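Taking care of a white table top 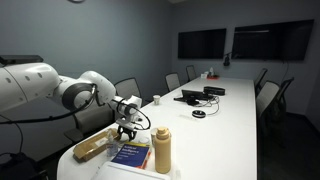 When I moved to Flatbridge I bought a long white table from a closed office, and after the first winter it looked gray. I tried many things on it. Some worked, some made it worse. I write here what I do now, so maybe you can save some time.

Daily wiping

Use a soft cloth, a little damp, and wipe in long lines from one end to the other. If you wipe in circles you only move the dirt to a new place. One drop of dish soap in a bowl of warm water is enough. With more soap there stays a sticky film, and the film catches dust already by the evening. After soap I always go once more with clean water and then with a dry towel.

Spray bottle mix

I mix 20 ml of white vinegar with 200 ml of water. Spray on the cloth and not on the table, especially near the joints where two parts meet. Water goes inside there and the edge swells, and this you cannot repair. Please do not use vinegar on marble or other stone. Never mix it with bleach.

Write on the bottle what is inside. I once cleaned my glasses with floor cleaner.

Ink and marker

For ballpoint pen, rubbing alcohol on a cotton pad. Hold the pad on the line for a moment, then lift it up, do not rub. Try first on the underside of the table, where a bad result does not matter. For old marker I draw over the line with a fresh whiteboard marker and wipe both away together. It sounds strange but my neighbor showed me and it works four times from five.

Rings from cups

Coffee rings come off with baking soda and water, mixed until it is like toothpaste. Leave it ten minutes. Real toothpaste I do not recommend, it made a dull spot on mine which I still see every morning when the sun comes in.

The yellow color from strong tea is more difficult. I repeat the baking soda two or three evenings and then I stop, too much scrubbing is worse than the tea.

Sticky labels

Warm the label with a hair dryer, pull slowly from one corner. What is left on the table goes away with a bit of cooking oil and then soap. The price labels from the Plukov shop are the worst ones, they need the oil for half an hour.

Small things on the table

Everything that is small should live in a shallow box or tray. Then you lift one thing before cleaning and not fifteen. I use lids of shoe boxes and change them when they become soft. Under heavy or rough things, like a lamp or a clay pot, glue small pieces of felt. I bought a sheet with 144 felt dots and I am still using it after three years.

Books with a colored cover should not lie on a damp table. Once a red cover left its color on mine, and only the alcohol took it off.

What I do not use any more

The green side of the kitchen sponge. Powder cleaners. Furniture wax, it makes a white table yellow with time.

If you have another way for tea spots, please write to me, I would like to try it.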